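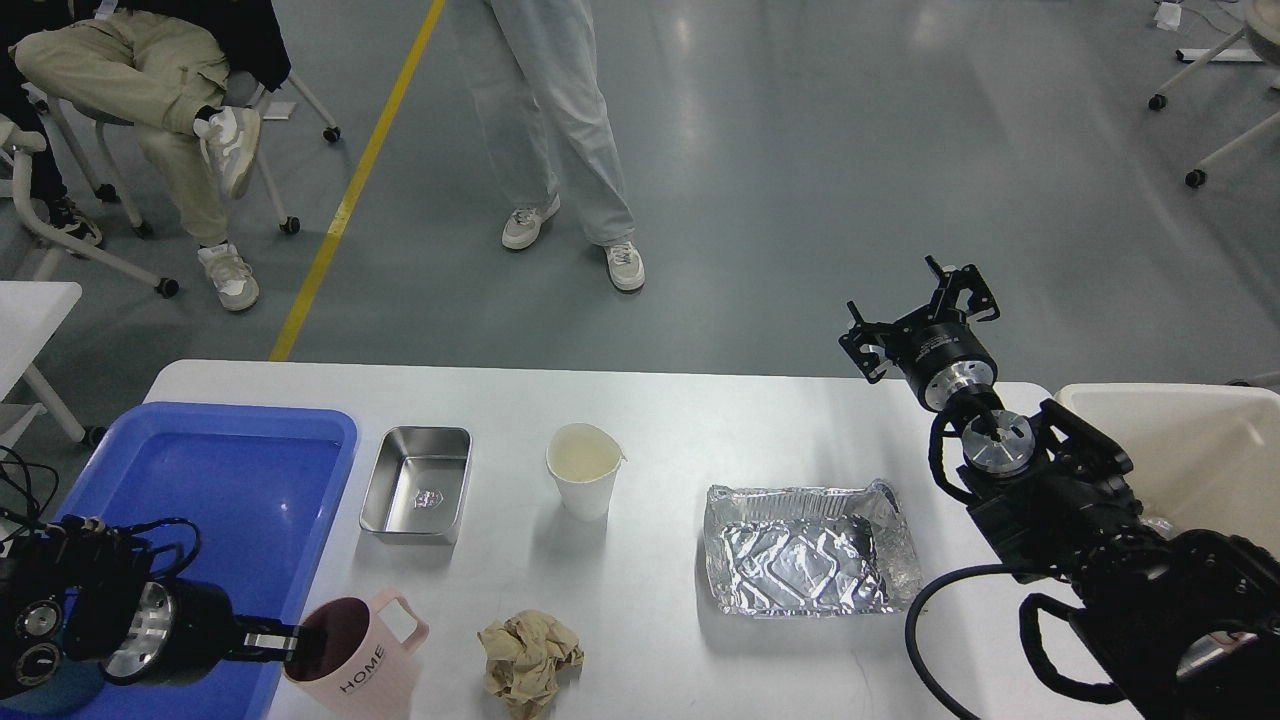 Kostüm aus "Farnirden" kommt unter den Hammer

Also, ich habe ja schon einiges an Filmrequisiten vorbeiziehen sehen, aber bei dieser Meldung saß ich kerzengerade am Schreibtisch: Das Auktionshaus Gamovetti versteigert im Februar den grauen Wollmantel aus dem Historienfilm "Farnirden" von 2017! Genau, der mit dem geflickten Kragen, den die Hauptfigur in der Fährszene trägt (und danach eigentlich den halben Film lang nicht mehr auszieht).

Laut Katalog wurden für die Dreharbeiten 4 Mäntel genäht, alle im Atelier Thongsuk. Zwei davon gingen bei den Wasserszenen kaputt, einer liegt bis heute im Archiv der Produktionsfirma Jetby. Der vierte ist der, um den es jetzt geht. Innen ist noch das Stoffetikett mit dem Rollennamen eingenäht, dazu gibt es ein Echtheitsschreiben von Jetby. Der Startpreis liegt bei 1520 Euro, und ich wette, dabei bleibt es keine zwei Minuten.

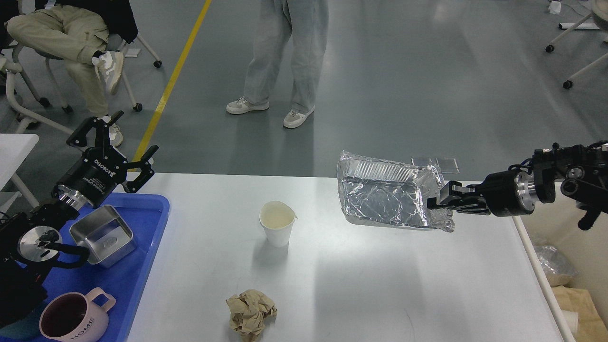 Neben dem Mantel kommen noch 6 weitere Stücke aus dem Film dran, darunter die Umhängetasche, ein Paar Stiefel und der Helm des Torwächters. Auf den Helm freue ich mich fast am meisten! Im Film wirkt er wie schweres Eisen, laut Katalog ist er aus Kunststoff und mit silberner Folie überzogen, und auf den Detailfotos knittert die genauso wie der Boden von so einer Aluschale. Ich finde das ja herrlich, im Kino ist mir das nie aufgefallen.

Vorbesichtigung ist täglich ab 10 Uhr in den Räumen von Gamovetti, der Eintritt ist frei. Mitbieten kann man im Saal, am Telefon oder online, anmelden muss man sich vorher aber in jedem Fall. Ich gehe auf jeden Fall gucken, mein Geldbeutel bleibt vorsichtshalber zu Hause.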